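How to Make a Home Inventory You'll Keep Using

I started my first home inventory the way most people do, with a brand new spreadsheet and a big cup of coffee, and I gave up somewhere in the second kitchen drawer. The second try was an app. The third was index cards in a shoebox, and that one is still going (it's on its third shoebox). So this is the card method, with all the bits I've changed along the way.

You can do the whole thing on paper, or type it up afterward if you like typing. My brother-in-law, Derek Bickerstaff, types his. He also irons his jeans.

What you need

Index cards, the lined kind, bigger than you think. I like 5 by 8.
A pencil. Pen looks nicer for a month and then you move something.
A box the cards fit in standing up.
Sticky dots or masking tape.
Your phone, for pictures.
A large envelope for receipts.

Skip the colored cards. I bought a pack in six colors, gave every room a color, ran out of yellow halfway through the garage and never got over it.

Step 1: Name your places before you list your things

Walk through your home with a pad and write down every place something could be put away. Closet shelf, left side. Under the guest bed. That weird cupboard over the fridge. Give each one a short name you'd really say out loud – "hall closet top" is good, "HC-1" is terrible, and I say that as someone who used HC-1 for a whole winter and had to keep a second card explaining what it meant.

One place, one card. Write the name in the top left corner and stick a dot with the same name inside the door or under the shelf edge. When I did our house on Inskip Street I ended up with 115 cards, and we don't live in a mansion! It's just that shelves add up.

Step 2: Start with the dullest place you own

Everybody wants to start with the jewelry or the good camera. Please start with the linen closet. You'll learn how much detail you can stand to write down, and nothing much rides on it. After the linen closet I knew I'd never list pillowcases one by one, so my card says "pillowcases, enough" and I've been perfectly happy with that.

Set a timer for 60 minutes and stop when it rings, even in the middle of a shelf. Put the card in the box standing on its short end so you know where you left off.

Step 3: Decide what gets its own line

My rule is that a thing gets its own line if I'd go looking for it by name, or if I'd want money for it after a burst pipe. Everything else goes in as a group. "Extension cords." "Christmas lights, white." "Paint, mostly dried up."

For the things you'd want money for, add three words about condition, what you paid if you know it, and the serial number. Hayley Bunting next door had a kitchen fire a few years back and the thing she wished she'd had was serial numbers. She got through it all right but there was an awful lot of phoning.

A line on one of my cards looks like this:

Sewing machine, beige, runs well, $60 used, serial on the underside, manual in envelope

That's plenty. If you start writing little essays you'll quit. (I know it's tempting. My card for Grandma's punch bowl runs onto the back.)

Step 4: Take the pictures second

Write first, then take pictures. When I did it the other way I had 897 photos on my phone and no cards, and I couldn't tell one closet from another. Now I finish a card, lay it on the shelf and photograph the shelf with the card showing. Then I take a close one of anything with a serial number.

Copy the pictures somewhere outside the house. A cousin's computer is fine, or a memory stick in a desk at work. Mine go to my friend Jordan Greenwood, who keeps my stick in with her tax papers, and I keep hers in with mine.

Step 5: The little stuff

Sooner or later you get to the small boxes. Batteries, light bulbs, film-wrapped this and that, and the medicine. I put medicine off for ages, and when I finally did it I wished I'd done it right after the linens. It's quick.

Clear off a table and get everything out where you can read it. Each kind of box gets its own line: the name exactly as printed, the expiration date, and where it lives. If the name is in a language you don't read, copy it as well as you can anyway, or just take a close picture of the front and write "see photo" on the card. Don't make up your own name for it. Things still sealed and things already open go on separate lines in my box.

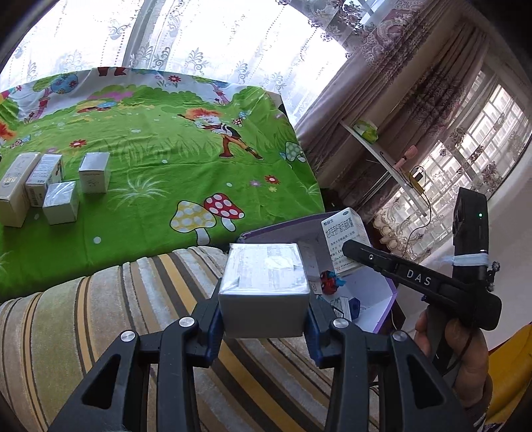
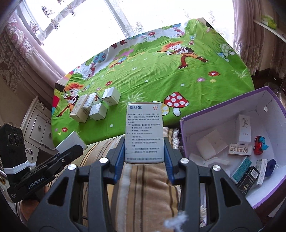

Anything past its date comes off the card and out of the house. Our pharmacy takes old medicine back at the counter and a lot of others do too, so call and ask before you throw it in the trash. I put the soonest date at the top of the card in big numbers, and I look at that one card whenever I turn the calendar page. The rest of the box can wait its turn.

Light bulbs and batteries I do by size and nothing more. I tried keeping a running tally of AAs with two kids in the house. Never again.

Step 6: Keeping it up

My one habit is this: when something big comes in, I write it down before the packaging goes out to recycling. The receipt goes in the envelope, the serial number goes on the card, done. For everything else I go through the cards in December, when we're hauling the decorations out and half the closets are open anyway. I pull a handful each evening, check them against the shelves and erase what's gone.

If a card gets too smudgy to read, rewrite it. I sort of love rewriting them, to tell the truth, with the radio on and a cat on my feet.

A few questions I get

Should I list what's in the freezer? You can, but use a sheet of paper taped to the door. A card in a box in another room won't help you with frozen peas.

What about things I've lent out? Leave the line where it is and pencil the person's name next to it. My post-hole digger has said "Laurier Kowalchuk" for two summers. Laurier, if you're reading, keep it till fall.

Where do you keep the box? On the bottom bookshelf by the front door, where I can grab it. It has its own card, too.

Questions? Write to Ottilie Riedl through the contact page | © Ottilie Riedl, The Hovel Household Pages | Back to top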